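Speaker notes - "A Place for the Small Stuff"
Grostlow Craft Guild, Wednesday evening slot, 20 minutes including questions
Speaker: Brisa Cuevas

Before starting: check the clicker. Check the other clicker. Water on the left, because last time it was on the right and the front row got some.

OPENING

Thank Aled Ifans for the introduction, whatever he has said in it. If he mentions the glitter, smile and move on.

Start with the confession. I own 600 beads. I know this because I once tipped them down the back of a radiator and had to account for them. I got 592 back. The other 8 are heating the house.

Pause. If no laugh, carry on at once as if none was wanted.

I make cards and hair clips, and now and then a brooch for somebody's aunt. None of this needs much space. A finished card is the size of a card. The supplies for it, in my house, took over a wardrobe, two drawers in the kitchen and a suitcase we then couldn't take on holiday.

So this is a talk about putting small things in boxes. If you came for the talk on dyeing wool with onion skins, that's in the Farah Room, up the stairs, and you'll smell it before you see it.

PART ONE - HOW IT GETS LIKE THIS

Ask for hands: who has bought something they already had? Wait for hands. Put own hand up. Put other hand up.

Small embellishments come in small bags, and small bags don't stand up, don't stack and don't stay where they're put. You drop them in a tin. The tin is lovely. You can't see into the tin, so in June you go out and buy more white flowers, come home, open the tin to put them away and there are the white flowers.

My tin was a Trallon shortbread tin. I'm fond of it. It now holds shortbread.

Next was the jam jar stage. Most of us have been through it. Jars look very good on a shelf and you can see what's in them, so that's an improvement. Getting one particular bead out of a jam jar is another matter. You end up pouring, and pouring is how the radiator happened.

After jars, the tower of little drawers. Mine came from Tridodar, flat, with a bag of screws and a drawing of a cheerful man. I labelled every drawer. I was very proud. Then I ran out of drawers and started putting things in "Misc", and within a month everything I wanted was in Misc and the others were full of things I had been organised about and never used again.

(Don't do the long version of the Misc story. Aled has heard it and will leave.)

PART TWO - WHAT I DO NOW

Flat clear boxes with compartments and a lid. Dull, cheap, sold for fishing tackle half the time. Buy them in the fishing aisle if you like, the hooks people don't mind.

Points to get across, in whatever order they come out:

Take the lid right off if it comes off, and put it flat to one side. A hinged lid will wait until everything is sorted and then shut on your thumb.

Clear the table first. I mean properly. I used to clear a patch in the middle, like somebody making camp, and then spend the evening picking crumbs out of the pearls.

Get every bag out before you put any of them in. I know you want to start with the pretty one. Lay them out where you can see them and be honest about which are the same thing in different packets. I had three packets of white flowers from three shops, each described on the label with a different sort of romance.

Look at the labels before you throw anything away. The printed ones sometimes have the size or the shop's number on, and you'll want that when you run out halfway through a wedding order. I snip mine off and tuck them under the beads. My sister says this is hoarding with extra steps. She has 4 identical potato peelers, so I take it from where it comes.
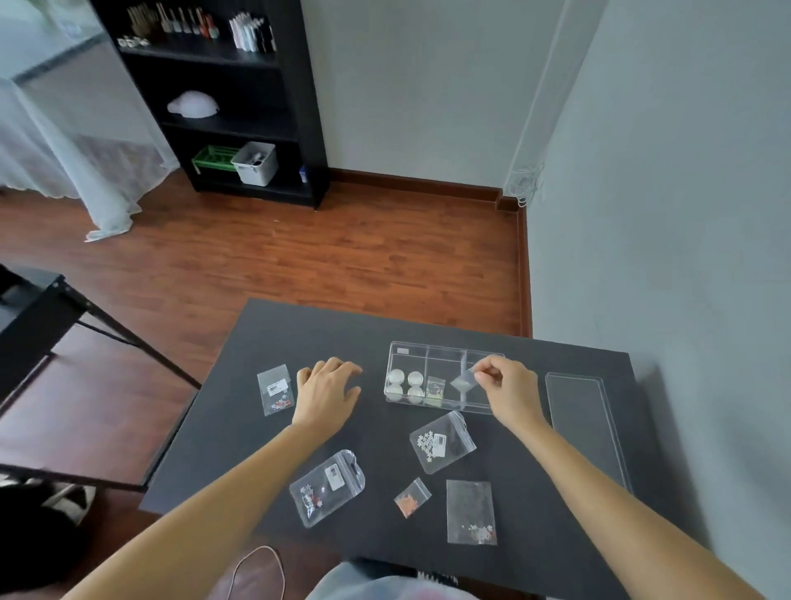 Now the question that causes rows: do you tip the things out of the bag, or do you put them in, bag and all? I've heard voices raised over this. I've seen a woman move seats.

My own view is that it depends on what they are. Round beads can go in loose, if the compartment is deep enough and the lid sits tight. Fiddly flat things with petals I leave in their bags, because petals catch on each other and you pull out one flower and get a necklace. Very tiny things stay bagged for ever. If I'd stuck to that sooner the hoover would be a poorer machine.

If you're bagging, squeeze the air out before you press the seal. A bag full of air is a pillow, and you'll get one pillow to a compartment and wonder where your box went. Fold the top over if it's still too tall. Don't fold it so hard that it springs open in the night.

Big bags with a hole at the top were meant to hang on a hook in a shop. They can hang on a hook at home too. I put a row of cup hooks on the inside of the cupboard door for these, and it worked well until someone shut the door with conviction.

PART THREE - KEEPING IT UP

Slow down here, I always gabble this part.

Leave one compartment empty. It will hurt. You'll look at that space and think of all the sequins it could house. Leave it anyway, and use it for whatever is on the table when the phone rings.

Put the box away with the label facing out. I kept mine label-in for almost a year and had to take down the whole shelf each time, like a very slow card trick.

Don't lend a box. Lend a bag from a box. I lent a full one to a friend for a school fair and it came home with a plaster in it and some rice.

And don't sort when you're cross. It feels as though it would help. I once sorted by colour after an argument about parking and I still can't follow the system.

QUESTIONS

Likely ones:

"What about glitter?" - Ask Aled.

"Does the seal on the little bags wear out?" - Yes. Keep spares. Keep the spares in a bigger bag.

"How long does it take?" - One evening if you live alone. If you don't, everybody will come and stand beside you and say "ooh, what are those for", and you should allow a weekend.

"Do you sell the boxes?" - No. Point at the fishing shop.

If there's time left, pass the sample box round. LID ON. Start it at the back row so it reaches me last, and have the dustpan by the lectern.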